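4.2 Collecting the grasp examples

Tetsuya Takeda and I recorded 129 examples in November at the Mellor bench. Each starts with the arm at rest and ends when the item is released or dropped. Cloth was the hardest class - the folds change shape with every grip, so no two starts match.

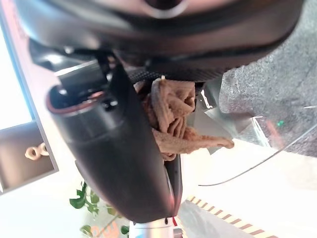

Of the full set, 37 were discarded for dropped wrist camera data. The remaining 92 were labeled by hand in Skuretti, with one label for grip and one for release. Labeling took six days. Runs with a second grip attempt were kept and marked as such.

Junpei Kobori, 3/19/26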